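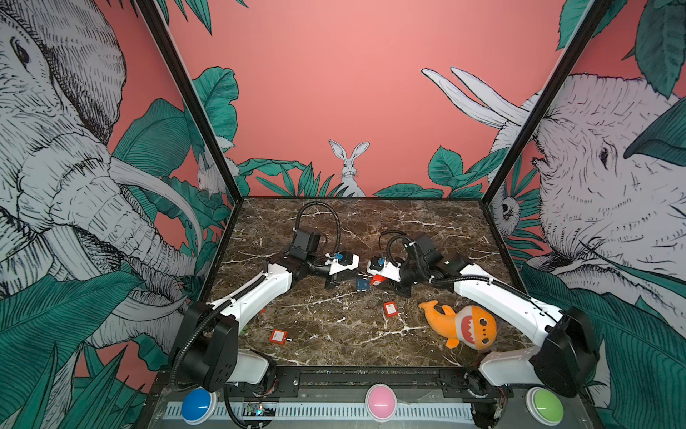 Minutes of the May get-together of the wallpaper and reading corner group, written up by me (Soledad Cuevas) because I lost the coin toss. We started at 6 in the evening in the back room at Ollalden, with coffee, and a plate of Faustino's almond cookies that did not last past item two. The main subject was the jungle paper, and whether we want the same one for the children's reading corner. I am very much for it – I love that big elephant on the left with its tusk coming down toward the table, and the rabbit standing up in the leaves at the back gets me every time. Faustino Ledesma said he is for it too, but he wanted it written down that pink was his idea first. So written.

Present: me, Faustino, the two Paltis sisters and four of the parents. Apologies from the Lozano shop, who had a delivery.

1. Last minutes
Read out, fairly fast. One correction: the shelf brackets were bought, not borrowed. Otherwise agreed.

2. The paper
We spent most of the evening on this one! The question was whether the pattern is too big for a low wall. One of the parents thought a whole elephant head would swallow the corner and the kids would only ever see an ear. I said little ones like something huge to look at, and that there is plenty of plain pink to rest your eyes on. The older Paltis sister would like the leaves kept low, the way they run along the back wall, so they come out at eye level for someone sitting on a cushion. Everybody liked that. It does mean cutting the drops carefully and wasting some paper, and Faustino went a bit quiet when he heard how much.

Lozano has quoted us $236 for the paper, paste included, if we order before the end of the month. We have $400 for the whole corner. Faustino did the subtraction on a napkin and then did it again, and we have $164 left for cushions, paint and the rug. Agreed to order. I will call them.

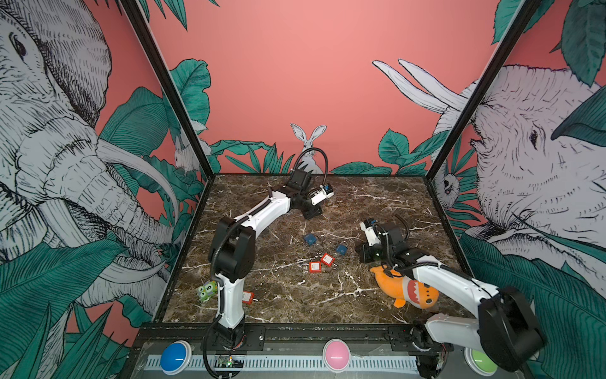
The elephants, the rabbits and the sloth by the post on the right.

3. The sloth
I had not planned an item about the sloth, but we ended up with one. Half the room had never noticed it hanging in the leaves on the right wall, and then everybody wanted to talk about it. The parents' suggestion is a finding game for the kids, with a card by the door: find the rabbit hiding behind the leaves, find the sloth, and so on. The younger Paltis sister will draw the card. She asked for it to be noted that she draws better animals than people.

4. Table top
Do we want the brown marble pattern in the reading corner as well? Opinions were split. I think it looks lovely next to the pink, a bit like chocolate cake, but two of the parents find it dark and would sooner have something pale that shows when the glue sticks have been out. Faustino says the pale one from Torkix comes in a width that fits our table and the brown one would need a join. We did not settle it. He will bring both samples next time, and please could somebody remind him, as he forgot them this time and the time before.

5. Corner trim
The black posts look smart against the pink, everyone agreed on that. For the reading corner we only need thin strips, painted black, to cover the paper edges where small fingers like to pick. I have half a can of black paint at home and will check that it has not dried up. If it has, it comes out of the rug money.

6. Hanging day
Faustino and I will do the papering, with one of the parents on the ladder. We think the wall will take us around 40 minutes a drop, going slowly and matching the leaves as we go. The sisters will move the books out beforehand and stack them in the hallway – spines up please, last time it took me an entire afternoon to put them back in order. Old clothes for everyone, and bring a sponge if you have a decent one.

7. Anything else
The kettle is leaking from the lid again. One of the parents has a spare and will bring it in. There was also a short and rather heated discussion about beanbags, which I have been asked to leave out of the minutes.

We finished a little after eight. Next meeting is in the same room, once the paper has come. Faustino is on cookies.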